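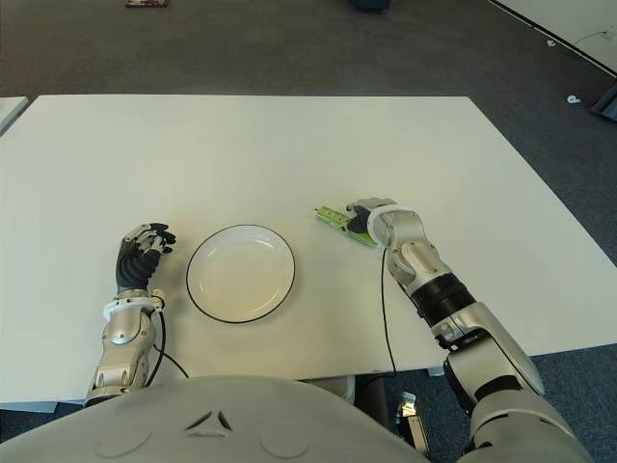
一人份的餐桌,盘子应当先摆还是后摆?

先摆。盘子的位置确定之后,其余物品的取放范围随之确定,桌面上的动作也会减少。

本文为本站“居家事务”栏目的一篇,讨论白色餐桌、浅口圆盘与袋装食品三者之间的安排。内容依据笔者自八月以来的日常记录整理而成,供有类似居住条件的读者参考。文中所涉做法均已在笔者家中执行,凡未经执行者,不予列入。

一、关于桌面

笔者现用餐桌购自Jelten门店,售价1,253元,白色,长方形,台面为哑光。选购时曾比较过一款亮面产品,价格略低,但在傍晚六时前后的灯光之下反光较为明显,用餐时多有不适,故未予采用。

哑光白色台面的维护要求如下:每餐之后以拧干的软布擦拭一遍,方向由里向外;遇有酱油、咖喱一类的深色污渍,应于当餐处理完毕,不宜留至次日。笔者曾将一处咖喱渍搁置过夜,次日以小苏打糊反复处理三次方才淡去,至今在侧光下仍隐约可辨。该处位于桌子左后角,平日以调味盒遮盖。

桌面不铺桌布。笔者于使用初期曾铺设亚麻桌布一幅,清洗、晾晒、熨烫所需时间超出预期,两周后撤除。餐垫亦曾试用,结论相同。现阶段桌面保持裸露,平时仅放置当餐所需物品。

二、关于盘子

白色桌面配白色盘子,常有读者来信表示疑虑,认为二者颜色过于接近,不易分辨。笔者的意见是,应选择带有深色细边的款式。细边将盘子的轮廓从桌面上分离出来,摆放是否居中、是否过于靠近桌沿,一望即知。纯白无边的盘子在白桌上确有不便,老年家庭成员使用时尤须注意。

盘形方面,建议采用浅口、边缘略微翘起者。此类盘子可盛放饼干、切片水果、拌面等无汤或少汤的食物,亦便于叠放。笔者家中此类盘子购自Bonen,单只171元,在同类产品中并不便宜,购入后使用频率甚高,故不认为是不当支出。其黑边经洗碗机长期清洗后是否褪色,目前记录时间尚短,暂不作结论。

盘子的摆放位置,笔者采用略偏左的方式。右侧由此留出较为完整的空间,用于放置待拆的包装袋、剪刀或杯子。惯用左手者可将上述安排左右互换。盘子与桌沿之间的距离以一掌为宜,过近则起身时衣袖容易带到盘边,过远则食物碎屑多落于桌面。

三、关于袋装食品

袋装食品在独居及双人家庭的饮食中占有相当比重。笔者曾就本户的食品支出进行统计,上月袋装零食、速食及干货合计756元,超出原定预算。该项统计促使笔者对袋装食品的取用方式作出如下规定。

其一,袋装食品一律先装盘,后食用。直接从袋中取食,食用量难以掌握,剩余部分亦容易受潮。

其二,空盘先行就位,再取包装袋。二者次序颠倒时,常见的情形是袋子已经拆开,盘子尚在柜中,只得一手持袋,一手开柜,碎屑由此散落。

其三,包装袋平放于盘子右侧,不竖立,不倚靠杯具。竖立的软袋重心不稳,开口之后尤易倾倒。 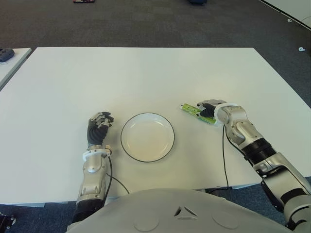
四、拆袋与装盘的步骤

拆袋之前,应先查看包装上的日期与保存方法,需冷藏者单独记录。查看完毕,将袋子平放于桌面,用手掌轻抚一遍,使内容物离开封口处。封口处有预制撕口的,沿撕口拆开;无撕口的,以剪刀沿封边内侧剪开,所剪宽度不必贯穿全袋,留出约三分之一,日后封存较为方便。

剪下的边条应立即投入垃圾桶。此类边条体积小,分量轻,在桌面上容易被忽视,日后往往出现在椅垫缝隙之中。笔者去年清理座椅时,一次清出边条及干燥剂小袋若干,此后即将本条列为固定要求。

装盘时,袋口宜贴近盘面,缓慢倾出。从高处倾倒,颗粒状食品会弹出盘沿。每次装盘以铺满盘底一层为限,不堆叠。如有不足,可再次添加,添加之前先将袋口抹净。

装盘之后,余量应在入座之前封存。笔者使用的封口夹为Kramer品牌的长夹,可覆盖多数中型包装袋的宽度。封口方法为:排出空气,袋口向下折叠两次,夹子横向夹紧。仅折叠一次者,经实际使用,夹子容易滑脱。

五、关于收纳位置

封存后的袋装食品存放于餐桌一侧的矮柜,分上下两层。上层放置已开封者,下层放置未开封者。已开封者按开封先后由右至左排列,取用时从右侧开始。该办法施行之初,家中另一位成员常将袋子放回原处以外的位置,经在柜门内侧张贴说明一份,情况有所改善,但未完全消除。说明的文字部分曾修改两次,现行版本仅保留“先开先吃,右边先拿”八字。

盘子存放于矮柜上方的搁架,高度以站立时抬手可及为准。每叠不超过六只。黑边盘子叠放时,盘与盘之间可垫一层厨房纸,以减少边缘摩擦。笔者对此项执行并不严格,赶时间时多有省略。

六、关于费用

就本文所述事项,桌、盘、矮柜、封口夹及搁架合计支出近4,000元,其中矮柜所占比例偏高。矮柜系在搬入Rirkcombe小区现住处之时匆忙购置,深度大于实际需要,里侧空间长期闲置。若重新选购,笔者将选择较浅的型号,并在购买之前先行测量常用包装袋的长度。

预算有限的读者,可优先购置带深色细边的浅口盘一至两只,封口夹一组,其余沿用现有家具即可。旧桌面如有划痕或颜色不匀,不影响上述办法的施行。

七、补充说明

此前有读者询问,家中有幼儿时,盘子是否仍应先摆。笔者家中无幼儿,对此没有记录,不便作答。另有读者询问碗是否适用同一办法。碗的重心较高,盛汤后不宜再作移动,拟于下一篇中与汤勺的放置一并说明。

地毯的清洁问题亦多次被提及。餐桌设于地毯之上,碎屑落下后较难清扫,笔者目前的做法为每日晚间以手持吸尘器处理桌脚周围一次,每周移开座椅全面清理一次。地毯上的油渍处理,笔者尚在比较两种清洁剂,待使用满一个月后另行记录。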